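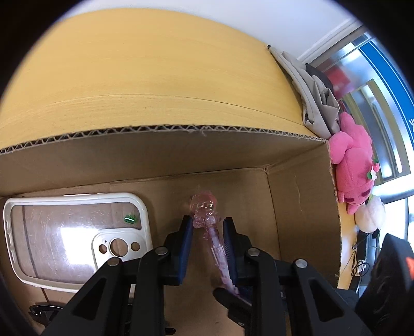
Last changed: Monday, 16:42

From: Kastriot Shehu
To: forkholm-grasping
Subject: Re: [forkholm] see-through objects, mixed vs plain training

Hi all,

Replying at the bottom so the thread stays readable.

> On the Luangrath set, did you split the see-through things from the solid
> ones before training, or just throw them all in together? We tried
> Varnari on clear objects over brown card and it kept closing a bit too
> far up the shaft. Also, do you wipe the wrist view's depth channel or
> leave it in? Ours looks like porridge over anything clear.
>
> Brokedier group

All in together first, then split, and I wish we'd done it the other way round! We had 100 demonstrations with the hand-held gripper, all picking out of an open cardboard box. 50 of those were solid objects and 50 were see-through or partly so: the pink pen-like thing with the moulded figure on top, the phone case with the clear back, that sort of stuff. The phone case is a pain even when it's only lying next to the target, as you get the card showing through it and a big white reflection in the middle of the panel, and the policy seems to love a bright patch.

Trained on everything, it did fine on the solid objects and did just what you describe on the pen: right angle, wrong height. It wanted the chunky decorated end. When we trained on the see-through half alone, the fingers came in lower down the shaft, which is where our people had been holding it. I only ran five trials per object though, so please don't quote me anywhere grown-up yet.

Depth we dropped completely. I did try filling the holes first (a whole afternoon, never again) and the filled version was worse than having none, I think because it invents a nice flat surface where the pen should be. Colour only, wrist view only, and we leave the fingers in the picture. Masking them out made the last bit of the approach wobbly. My hunch is the policy uses the gap between the pad and the object to work out when to close, but I haven't tested that properly.

What I'd like to try next is keeping the full set and simply showing it the see-through ones twice as often. Has anyone done that with Varnari? And does your version still shrink the image before cropping? Ours did, and a thin shaft doesn't have many pixels to spare.

I can put the split lists on the Forkholm share if they're any use, just shout.

Cheers,
Kastriot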